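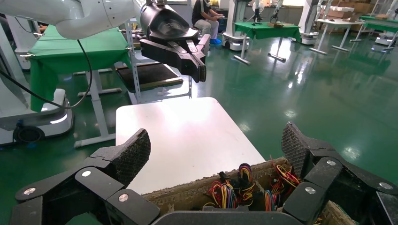 Call for participants: summer residence for amateur choir singers in Proltivska

Posted 2018-02-19

The Laing Singing House is looking for singers for its summer residence, which will be held in Proltivska for 17 days in June. We invite adults who sing in an amateur choir, or who did so before and would like to return to it. You do not need to be a soloist and you do not need a music diploma. It is enough that you can hold your own part when other people near you are singing a different one.

What we will sing

The programme has two halves. In the first half we learn unaccompanied songs from the villages of the river valley, mostly wedding songs and harvest songs in three and four parts. They are taught by ear, in the way the older singers learned them, and the words are given on paper in the original and in English. In the second half we prepare a longer work for mixed choir and small organ, and for this you will receive the score by post in advance. Please bring it with you, with the breathing marks copied in pencil from the sheet that we enclose.

On the last evening there is a concert in the old grain hall. It has a long echo, and singers who are used to a dry room need a few days before they feel comfortable in it. For this reason all the rehearsals of the second week take place there.

Who can apply

We have 25 places. We try to keep the four voices in balance, and every year we receive many letters from altos and very few from tenors. Tenors and low basses are therefore warmly encouraged, also if they are unsure about their reading. Applicants must be at least eighteen years old on the first day. The working language is English, spoken slowly by most of us. Some rehearsals are translated when a village singer comes to teach.

Couples and friends may apply together, but each person should send a separate form, and it can happen that only one of them receives a place.

Daily life

The day begins with breathing and stretching at eight, before breakfast. Full rehearsal is from half past nine until one, with a break for tea. After lunch there are two free hours, and we ask for silence in the upper corridor at this time. Sectional rehearsals follow from four until six. The evenings are open, though they usually finish with more singing in the kitchen.

You will sleep in the former school building, in rooms for two or three persons. There are four single rooms, which we keep first for people with a medical need. Bed linen is provided, towels are not. Meals are simple and there is always a dish without meat. Please write on the form if you cannot eat gluten or nuts. Everyone helps with the washing-up twice during the stay.

The nights in the valley can be cold even in summer, so take a warm jumper. Good shoes are also necessary – the path from the school to the grain hall is steep and has loose stones.

Costs

The fee is 400 euros and covers teaching, bed, all meals and the score. Travel is not included. A deposit of 100 euros is asked after you are accepted, and the rest is paid on arrival, by card or in cash. There are three reduced places for students and for persons without work. To ask for one of these, add a few lines about your situation to your form. It has no influence on the musical decision.

If you must cancel, we return the deposit when we can find another singer with the same voice.

How to apply

Fill in the form on our Nuladeck page, where you will also find the travel directions. With the form, please send:

a short letter (one page is plenty) about where and what you have sung
a recording of two songs without accompaniment, one slow and one quick
your voice part, and a second part that you could sing if needed
the name of your present or last choir

The recording can be made at home on a telephone. Please do not add echo or other effects. If the file is too large for the form, you can send it on a disc to the Laing Singing House office.

We listen to all recordings together and answer every applicant by e-mail, also when the answer is no. Those who are not chosen may ask to stay on the waiting list. Last-minute places do come free, mostly among the sopranos.

Questions about bus times, accessible rooms or the score can be sent through the contact box on the same page. The office is small and a reply may take several days.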